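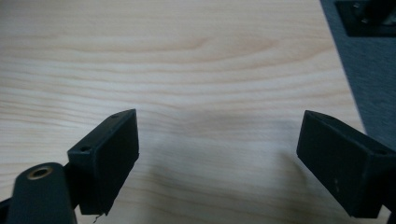 Los dedos de la pinza de mano, sobre la mesa de trabajo. Abro hilo sobre normas de uso, que me lo habéis pedido y llevo dos semanas mordiéndome la lengua.

1/ Circula un documento de «buenas prácticas para la recogida de demostraciones con pinza manual». Lo firma Grurkico, tiene 35 páginas y ya me lo han citado tres veces como si fuera una norma. No lo es. Es la guía interna de una empresa con una portada bonita.

2/ Una norma tiene un procedimiento detrás: borradores, comentarios, alguien que vota en contra y lo razona. Esto tiene un logo y un número de versión. Puede ser útil, no digo que no. Pero si en un pliego pones «conforme a Grurkico», no has puesto nada que un tercero pueda comprobar.

3/ Lo he leído entero, anexos incluidos. Voy por partes, con lo que me parece bien también, para que luego no me digáis que solo gruño.

4/ Apartado de inspección previa. Texto literal: «El operador verificará que los dedos se encuentran en buen estado». ¿Qué es buen estado? ¿Una rebaba en el borde inferior es buen estado? ¿Un hilo colgando? Mirad el dedo izquierdo de la foto: el borde de abajo está algo irregular y le asoma una hebra, o un cablecillo. ¿Pasa o no pasa? Con esa frase en la mano, cada operador decide lo suyo.

5/ Mi respuesta, por si alguien la quiere: la hebra se identifica antes de grabar. Si es pelusa, se quita. Si es un cable, se para y se avisa. El borde se compara con una foto de referencia del dedo nuevo. Cuesta un minuto y queda registrado.

6/ La guía no pide foto de referencia en ningún sitio. Pide «criterio profesional». Cada vez que leo «criterio profesional» en un procedimiento entiendo que a quien lo escribía se le acabó la tarde.

7/ Tornillería. Piden revisar las fijaciones cada 300 demostraciones. Pregunté de dónde sale el 300. Me contestaron que «de la experiencia acumulada». Pedí los datos. Sigo esperando desde junio.

8/ En nuestro registro, el primer dedo con holgura apareció a las 249. Es un caso, no demuestra nada y no voy a montar una norma encima de un caso. Lo cuento porque ellos tampoco enseñan mucho más.

9/ Lo razonable sería revisar al empezar cada sesión y además tras cualquier golpe. Los golpes no entienden de múltiplos de 300. La guía ni los menciona. ¿Se te cae la herramienta al suelo en la demostración 12? Sigue grabando, faltan 288.

10/ Lo bueno: el apartado de insertos roscados está bien escrito. Par de apriete por escrito, prohibición de reutilizar un inserto que haya girado, y quién firma el cambio. Ahí se nota que escribió alguien que ha destrozado unos cuantos. Chapeau.

11/ Superficie de trabajo. «Fondo neutro y homogéneo». Ya. La madera clara que uso yo tiene una veta que se ve desde el pasillo. ¿Es neutra? ¿Es homogénea? ¿Y la sombra que echa la propia pinza encima, cuenta como fondo?

12/ Además discuto el objetivo. Si todo el mundo graba sobre el mismo tablero liso, el modelo aprende tableros lisos. Yo pediría que se documente la superficie y la luz de cada sesión. Que las uniformicen por decreto me parece mala idea, o como mínimo una idea que habría que justificar con algo.

13/ Njoroge Mfaume me escribe por privado (me deja citarlo): «En Shirima probamos a exigir fondo único y acabamos con 800 demostraciones preciosas que no servían para la cocina». Pues eso mismo. Gracias, Njoroge.

14/ Seguridad. Dos páginas sobre guantes y ni una línea sobre la fatiga de muñeca. Una pinza de mano la sostiene una persona durante horas. Si tu documento de buenas prácticas habla del desgaste del plástico y se olvida del desgaste del operador, a mí se me cae de las manos.

15/ Pausas: pedid que vengan escritas, con duración y con derecho a parar sin dar explicaciones. «Se recomienda descansar cuando sea necesario» es una frase para el abogado.

16/ Me preguntan si es mejor la de Oster. Es más corta. Define mejor qué es un dedo defectuoso, con dibujos, y obliga a anotar la pieza que se cambia. A cambio deja la calibración «a discreción del fabricante», que en la mitad de los laboratorios que conozco es el becario con la impresora.

17/ Y antes de que salga el de siempre: sí, Viren anuncia un sello de «recogida certificada». He buscado quién audita. Audita Viren. He buscado los criterios. Se entregan al contratar. No tengo más preguntas.

18/ Lo que yo exigiría antes de llamar norma a nada de esto: criterios de rechazo que dos personas apliquen igual, sin hablar entre ellas. Haced la prueba. Un dedo usado, dos operadores, dos hojas. Si salen resultados distintos, el texto está mal, por mucho que los operadores sean estupendos.

19/ Nosotros la hicimos con el apartado 4 de Grurkico. Mismo dedo, mismo día. Uno lo dio por bueno y la otra lo mandó a la basura. Los dos citaron la misma frase.

20/ Edito, que me lo corrigen con razón: la versión que comento es la publicada el 15 de septiembre de 2019. Si hay una posterior con el apartado de inspección rehecho, pasádmela y rectifico aquí mismo.

21/ Para los que preguntáis por mi plantilla de inspección: es una hoja, por una cara. Foto del dedo, estado de los agujeros de montaje, insertos, bordes, restos pegados, golpes desde la última vez, firma. La subo cuando le quite los nombres de la gente.

22/ Y no, tampoco es una norma. Si la usáis, cambiadle lo que no os sirva y poned quién lo cambió.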